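Seventeen evenings of picking things up

July 15, 2025 · 3 min read

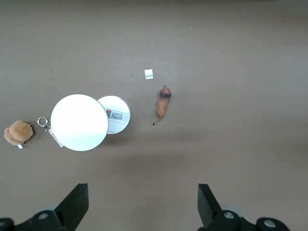
Wrist camera view, fingers open. Keychain, two white discs, a paper square and the lion.

I have been collecting demonstrations for the small arm in my spare room in Hadthorpe, and as of last night I have 1,366 of them. It took 17 evenings. I said in the spring that I would write up how I was doing it, so these are my notes.

A demonstration is one pick. I hold the leader arm, move it, and the arm on the table copies me while the wrist camera and the joint positions are saved. Then I open the fingers, go back to the start pose and do the next one. The model gets trained on the lot and is supposed to work out the rest for itself.

The first batch was poor. I had used wooden blocks, always set down in much the same place, and the model learned to go to that place whether there was a block in it or not. Haruna Sakai looked through the recordings and told me to stop tidying. Her advice was to use things from drawers, drop them on the table from a low height and leave them how they landed.

So now it is drawer things. The plush keychain is the one I would keep if I could only keep one. It has fur, a chain, a metal ring and a paper tag, and where you grip it changes what happens to the rest. The tag likes to get under whatever is next to it. The white discs are hard for a different reason. Under my lamp the big one goes almost completely white on the camera, and when the smaller one is tucked under its edge the model has to decide which to take first. I always take the top one, and I try to be consistent about it.

The lion is easy if you come at it across the body. I did a lot of those when I was tired, so there are too many lions in the set. The little square of paper is the opposite. I have 86 attempts at it and kept them all, including the ones where I pushed it along the table and gave up. Haruna thinks the failures should go in a separate folder. I have marked them in the notes column and not moved them yet.

Recording is done with Brotora, which is fine except that it drops the last moment of a run if you press stop too quickly. I lost six good picks that way before I noticed. I now wait a breath before stopping.

Next job is to do another set with the lamp moved to the other side. I also want to try a darker table covering, as everything so far has been on the same brown top and I don't trust the model to cope with anything else. Training starts once that is done.

4 comments · 11 shares

Contact · © 2025 Notes from Hadthorpe · Back to top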